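Folding Things That Don't Want to Be Folded
Speaker notes, Hefin Watkins, Drodden housekeeping evening, August 2026
Slot: 45 minutes with questions. Aim to stop talking at 21.

Opening. Thank them for the room. Ask who folds their elastic stuff and who stuffs it in a drawer. Don't tell them which I am yet.

First point: most folding advice is written for rectangles. Towels, napkins, flat sheets. Anyone can fold a rectangle. The Lebrun booklet has page after page on tea towels and then one line on anything with elastic: "gather neatly and fold in thirds." Thirds of what? Read that line out loud, slowly. Pause.

Second point: the bed. Everybody recommends folding on the bed, and I went along with it for years. It's big and it's at a decent height. It's also soft, and it has its own sheet on it, which slides around with whatever you put down. On a patterned sheet you can at least see the edges of something plain.

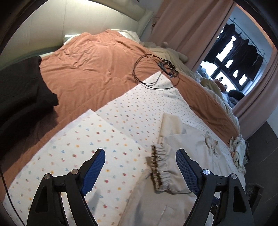
Do you need a hard surface to fold elastic pieces well?
A table helps with the final creases, but a firm mattress will do if you pull the bottom sheet tight first.

Don't get dragged into tables for too long. Last time somebody wanted to talk about ironing boards and I lost the second half.

Third point: gathered edges. This is where I part company with the Pruria method. They say to start from the gathered side. I tried it for a month and got a sausage every time. The elastic pulls, the cloth bunches up behind it, and you're chasing it across the bed. What I do now:
Lay it out with the elastic toward the middle.
Find one seam and use it as your straight line. There is nearly always a seam.
Fold the gathered part in over the plain part so the smooth cloth is on the outside.
Then, and only then, worry about halves or thirds.

Say that it still won't look like the booklet. I have my doubts that the booklet looks like the booklet.

Fourth point: shaking out. The Fuvow people claim a good shake "resets the fibers." I've asked what that means and got no answer I could repeat. A shake does get an inside-out corner to show itself. I'd leave the claim there.

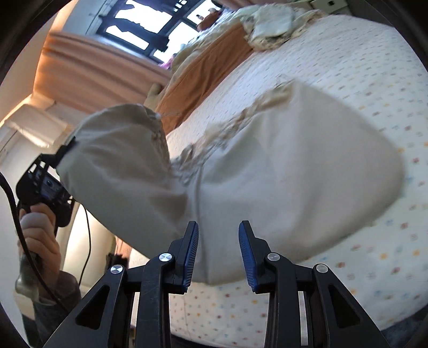 How do you find the corners on something with a gathered edge?
Run a hand along the seam until you reach the gathers, put your fist inside, and push the cloth out from there.

Hold up the cream one from the bag and do this live. Slowly. If it goes wrong, carry on, they'll enjoy it.

Fifth point: does any of it matter? The handout from last year said folding saves you 1,000 minutes a year. No source given. I'd cut that line if anybody asks me about the handout. What I can say is that my shelf holds 4 sets now and it used to hold fewer, and the door closes.

Skip if short of time: the bit about vacuum bags. I don't trust them but I've only owned one.

Questions. Likely ones: fitted sheets in a tiny closet, whether to iron first (I don't), what to do with odd pillowcases.

Sign-up sheet for September is by the door. Remember to take the bag home.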